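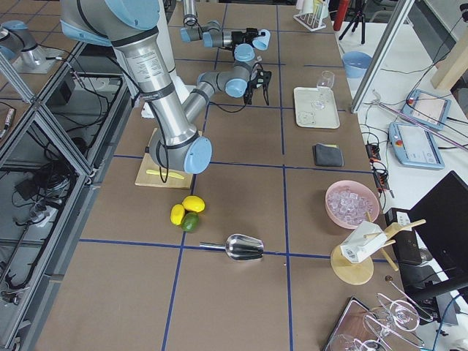
How long should I let the planner think before I give up on it?

Set the limit at 5 seconds and leave it there. If the planner hasn't found a path for the arm by then, the problem is nearly always in the goal or the collision model, and giving it a whole minute just means you stand there for a whole minute (I've done it, with a coffee, more times than I'd like to say).

More bench tips, mostly from setting up drink and fruit jobs on two arms

Keep your table zones in one file. I mark the tabletop off with dark blue tape and give every rectangle a name, and Navance reads those names straight from a plain text file. When I shift a strip of tape I change one line and both arms know. Before that I had the same numbers pasted into 13 different scripts – never again!

Clear glass is a pain for depth cameras. A stemmed glass mostly comes through as a hole with a bit of sparkle at the rim, so I don't ask for its shape at all. I find the white tray, which is easy, and then look for the glass in the colour picture inside the tray's outline. Feltero has a mask option for this, tucked away under Filters. Same trick for the upside-down glasses in the drying rack, only there I use the rack as the landmark.

Ice is worse again. Don't try to pick out single cubes. Treat the pink bowl as one object with a fill level, and plan the scoop as a path into the bowl and out the other side. And shiny steel scoops throw highlights all over the place, so grab by the handle and fit the handle only.

Lemons and limes touching each other will get merged into one lumpy fruit if you segment by depth. Colour first, depth second. The lime comes away nicely, the two lemons may still need a nudge of the threshold.

With two arms, think about elbows. Everyone checks the gripper and forgets the joint that's hanging down over the cutting board. I pad the elbow in Radu by 2 centimetres and leave the wrist as it is, otherwise it refuses to reach anything on the tray.

Save your logs by task name, for goodness' sake. Mine were all called "test" until I had 2,882 of them in one folder. Prolton will rename them in a batch if you give it the zone file, though it chokes on spaces, so use underscores.

Last one for now – keep both teach pendants on the side table where you can reach them, and slow the speed right down on the first run of any new plan, even when the simulator was perfectly happy with it.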